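How does a robot learn to tidy up?

Ask a friend to put the sponges in the basket and the job is done before you have finished your sandwich. A robot arm needs far more help. Johanna Eder and Ferdinand Grabner study how a robot can learn such a job by copying people. The method is called imitation learning.
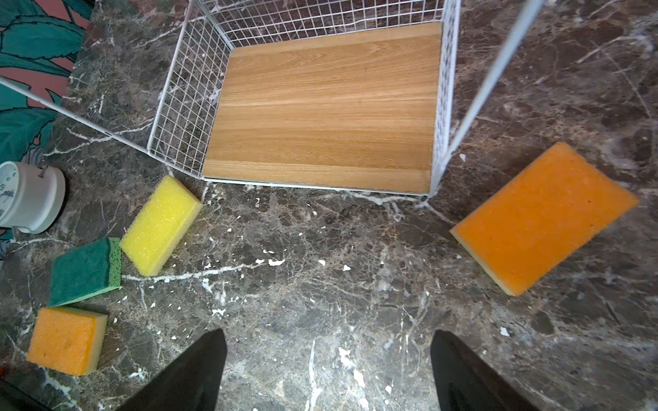
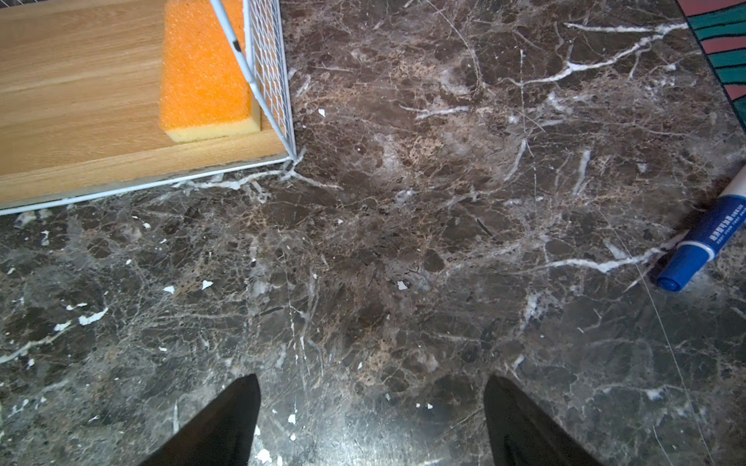 A person first steers the arm by hand through the whole job. While the arm moves, a computer saves two things many times a second: what the camera near the gripper sees, and where each joint of the arm is. One complete go is called a demonstration. The Cidberg study used 200 demonstrations.

Next comes training. A program called Trollix looks at a saved picture and guesses how the person moved the arm next. Its guess is compared with the real movement. If the two are different, the program changes some of its own numbers slightly and tries another picture. This is repeated a very large number of times.

Then there is a test. The person lets go, and the arm has to work by itself. Eder and Grabner gave it 100 tries, with the objects in new places each time. It finished the job in 80 of them.

Why did it fail in the other tries? Mostly the gripper closed too early and missed the sponge. A camera that sits so close to the gripper has a good view of small things but a poor view of the rest of the room — a bit like looking through a cardboard tube.

The two researchers also trained the program again with only half of the demonstrations. The score went down. They think the variety matters as well: if a sponge always starts in the same spot, the program may learn the spot and take no notice of the sponge.

Words to know
Gripper: the part of a robot arm that holds things.
Demonstration: one complete go at a job, saved for the robot to copy.
Joint: a place where the arm can bend or turn.

Page last changed: Jun 6, 2023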